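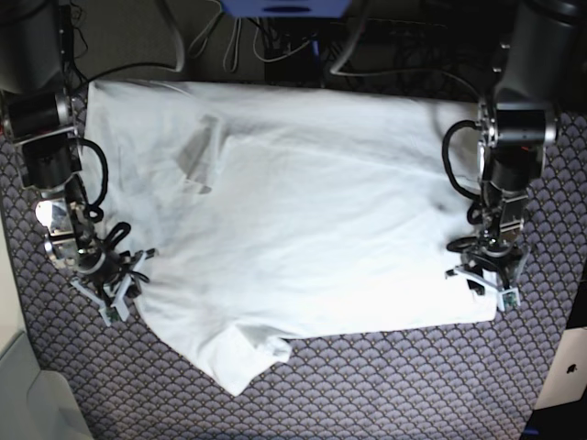

The Lakia Street clothing swap is coming back in June, and it will be bigger than ever! Last year's swap filled the old Brabec furniture showroom from wall to wall, and when the doors closed the tally sheet stood at 2,143 pieces of clothing taken home by new owners. Dresses and winter coats went first, as they always do, but the organizers want people to know that plain things are every bit as welcome. A white T-shirt with a few creases and a small dark smudge on it is still a shirt with years left in it, and there will be a mending and stain table right inside the entrance for pieces like that.

Thandeka Chauke started the swap in her own garage with 40 hangers and a card table. She still has the card table. "People kept knocking to ask when the next one was," she said. "I had to move my car out for most of the spring."

The rules are the same as before. Bring clean clothes, up to 15 pieces per household, and get a paper ticket for each one. Tickets can be traded for anything on the racks. Kids' clothes need no ticket at all, so parents can fill a bag with the next size up and go home happy. Shoes are fine if they come as a pair. Please leave pillows and bedding at home this time – the sorting tables were buried in them last year.

New this year is a repair corner run by Killian Hamel, who taught sewing at the Ullero Community School until he retired. He is bringing four machines and a big tin of buttons, and he plans to show anyone who asks how to turn up a hem, patch an elbow or put in a new zipper. Beginners are very welcome. He will also give two short talks on getting marks out of cotton with things most of us already have in the kitchen, one in the morning and one after lunch.

"The first hem takes you an hour and the second one takes you ten minutes," Hamel said. "I love watching people find that out."

The Clesa Bakery next door will have coffee and cardamom rolls, and the high school jazz band has agreed to play again (two full sets this time, with a new drummer). There is parking behind the showroom, but the lot holds only 69 cars and was full by nine last year. The number 12 bus stops right across the street.

Chauke is hoping to pass last year's total, and she has plenty of room to do it. Brabec has offered the upstairs floor as well, which gives the swap space for a proper row of fitting rooms with curtains and mirrors. Anyone who tried on jeans behind the coat rack last year will be glad to hear it!

Clothes can be dropped off early at the Ullero library during the week before the swap. Ask at the front desk for a bag tag and your tickets. Anything left on the racks at the end of the day goes to the Lakia Street shelter and the school costume closet.

Posted 5 Jan 2007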